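베어링은 조용할 때 월급을 받는다

공장 사람들에게 베어링 이야기를 꺼내면 대개 두 가지 반응이 나온다. 하나는 하품이고, 다른 하나는 욕이다. 하품하는 쪽은 아직 설비를 세워본 적이 없는 사람이고, 욕하는 쪽은 새벽 3시에 전화를 받아본 사람이다. 나는 오랫동안 앞쪽이었다가 어느 수요일을 기점으로 뒤쪽이 되었다.

그날 멈춘 것은 포장 라인의 롤러 컨베이어였다. 대단한 기계도 아니다. 상자가 이쪽에서 저쪽으로 굴러가는, 설명하는 데 한 문장이면 충분한 물건이다. 그런데 롤러 하나가 밤새 삐걱거리다가 굳어버렸고, 상자는 그 자리에서 차곡차곡 쌓였고, 아침 조가 출근했을 때는 제법 설치미술 같은 모양이 되어 있었다. 원인은 한 손에 쥐고도 남는 깊은 홈 볼베어링이었다. 그리스가 다 말라 있었다. 급지 일정표에는 물론 그리스를 넣었다고 적혀 있었다. 급지 일정표란 원래 그런 문서다.

윤활을 취재하겠다고 하자 편집장은 잠시 나를 쳐다보더니 지면이 남는다고 했다. 환영한다는 말은 아니었다. 그래도 나는 Erkolness로 갔다. 중고 감속기와 펌프를 뜯어 다시 살려내는 정비업체인데, 입구부터 그리스 냄새가 난다. 이 냄새를 좋아하는 사람과 싫어하는 사람은 결혼하면 안 된다고, 정비반장 Sheena Haldane은 믿고 있다. 본인의 경험담인지는 묻지 않았다.

Haldane의 작업대에는 수명을 다한 베어링이 접시 위의 과자처럼 놓여 있었다. 그중 하나를 집어 내 손에 올려주면서 돌려보라고 했다. 모래를 씹는 느낌이 손끝으로 올라왔다.

“기름이 모자라서 죽은 것 같죠? 너무 많이 먹어서 죽은 겁니다.”

베어링 안에 그리스를 꽉 채우면 볼이 그리스를 헤치고 다니느라 열을 낸다. 열이 나면 기유가 증주제에서 빠져나가고, 남는 것은 비누 찌꺼기 비슷한 덩어리다. 정성껏 돌봤더니 질식한 셈이다. 작업자는 베어링이 뜨겁다는 이유로 그리스를 더 넣는다. 그러면 더 뜨거워진다. Haldane은 이것을 ‘할머니 밥상 고장’이라고 부른다. 더 먹으라는 사람은 죄가 없고, 먹은 쪽만 쓰러진다.

밀봉형이라고 안심할 일도 아니다. 접촉식 고무 실은 먼지를 잘 막지만 마찰이 있고, 비접촉식은 가볍게 도는 대신 고압 세척수 앞에서는 예의상 달려 있는 장식에 가깝다. 철판 실드는 그 중간쯤에서 큰 이물질만 돌려보내는 문지기다. 카탈로그에는 이 차이가 기호 한두 글자로 적혀 있고, 구매 담당자는 그 글자를 가끔 얼룩으로 여긴다. 품번 앞자리가 같으면 같은 물건이라고 생각하는 것이다. 형과 동생을 바꿔 장가보내는 것과 비슷한 실수다. 치수는 맞는데 살아보면 안다.

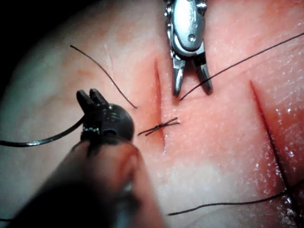
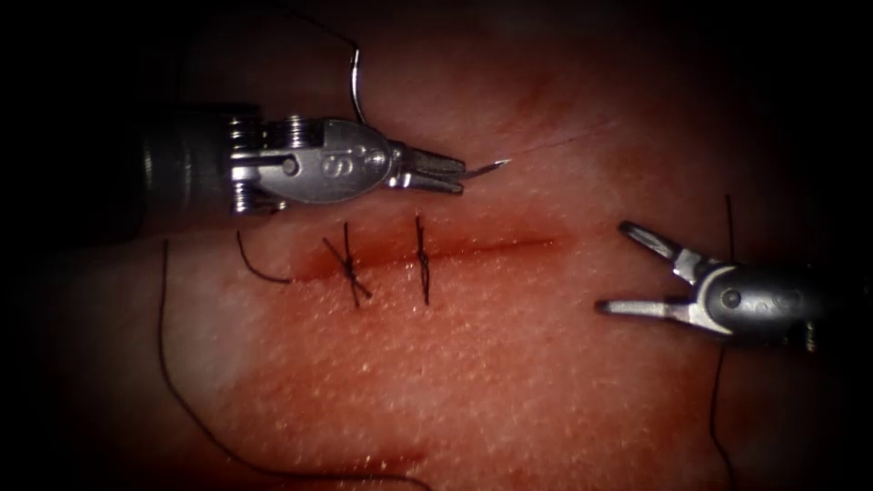
Erkolness에서 나와 들른 곳은 윤활유 대리점 Flastden이었다. 진열장에는 온갖 색의 그리스가 있었다. 파랑, 빨강, 초록, 그리고 꿀색이라고밖에 할 수 없는 것. 색에 무슨 뜻이 있느냐고 물었더니 점원은 염료라고 대답했다. 성능과는 상관이 없고, 다른 통과 헷갈리지 말라고 넣는 경우가 많다는 것이다. 그런데도 빨간 그리스가 고온용이라고 굳게 믿는 손님이 끊이지 않는단다. 그 손님들을 설득하느니 빨간 통 옆에 고온용을 진열해두는 편이 빠르다고 했다. 나는 이 점원이 크게 될 사람이라고 생각했다.

정작 문제는 색보다 궁합이다. 리튬 복합 그리스가 들어 있던 자리에 폴리우레아 그리스를 섞어 넣으면, 운이 좋으면 아무 일도 없고 운이 나쁘면 죽처럼 풀어져 흘러내린다. 제조사마다 혼용표를 내놓지만 표를 자세히 보면 칸마다 ‘확인 필요’라고 적혀 있다. 확인하려고 표를 펼친 사람에게 확인하라고 하는 표다. Haldane의 원칙은 단순하다. 모르겠으면 섞지 말고, 이미 섞었으면 씻어내고, 씻어내기 싫으면 바꾼다.

교체도 말처럼 쉽지는 않다. 축에 억지 끼워맞춤을 할 때 외륜을 망치로 때리면 그 충격이 볼을 거쳐 궤도면에 그대로 찍힌다. 눈에는 안 보인다. 그 자국은 나중에 소리로 나타난다. 힘은 조이는 쪽 고리에만 주어야 하고, 가능하면 유도 가열기로 내륜을 살짝 늘려 밀어 넣어야 한다. 그런데 현장에서 제일 가까이 있는 공구는 언제나 망치다. 유도 가열기는 잠긴 캐비닛에 있고 열쇠는 퇴근했다.

Dunbar 제지공장에서는 다른 이야기를 들었다. 건조부 롤을 받치는 베어링이 400개인데, 예전에는 한 사람이 그리스건을 메고 전부 돌았다고 한다. 그 사람은 손잡이에 걸리는 느낌만으로 어느 배관이 막혔는지 알아맞혔다. 은퇴하고 나서 그 자리에 자동 급지기가 들어왔다. 자동 급지기는 휴가도 안 가고 불평도 안 하지만, 막힌 배관에도 성실하게 그리스를 밀어 넣다가 엉뚱한 이음매를 터뜨린다. 바닥에 그리스가 흥건한데 제어반에는 정상이라고 떴다. 틀린 말은 아니었다. 펌프는 정상이었으니까. 지금은 급지기를 돌리면서 사람도 같이 돈다. 경영진은 이것을 하이브리드 체계라고 보고서에 썼다.

진동 측정기를 쓰면 이런 일이 줄어든다. 외륜에 흠집이 나면 볼이 그 위를 지날 때마다 일정한 주기로 작은 충격이 생기고, 분석기는 그것을 뾰족한 산으로 그려준다. Penddale의 상수도 펌프장은 이 방식으로 최대 9주 앞서 고장을 알아챈 적이 있다고 자랑했다. 그동안 무엇을 했느냐고 물었더니 예산을 신청했단다. 승인은 베어링이 깨진 다음 날 났다.

펌프장 사무실 벽에는 측정 그래프가 4장 붙어 있었다. 맨 왼쪽은 얌전한 잔물결이고 오른쪽으로 갈수록 산맥이 된다. 담당자는 마지막 장을 가리키며 여기서부터는 분석기가 없어도 옆 건물에서 들린다고 했다. 그는 귀마개를 목에 건 채 커피를 마셨고, 우리는 펌프가 도는 동안 서로의 말을 절반쯤만 알아들으며 한참을 더 떠들었다.

돌아오는 길에 차 앞바퀴에서 웅 하는 소리가 났다. 속도를 올리면 커지고 왼쪽으로 꺾으면 줄었다. 휠 베어링이다. 취재 전이었다면 라디오를 켰을 텐데 이제는 그럴 수도 없었다. Haldane에게 전화를 걸어 창문을 내리고 소리를 들려주었더니 오른쪽이라고 했다. 견적은 다음 주에 받기로 했고, 그때까지는 왼쪽으로 많이 꺾을 생각이다.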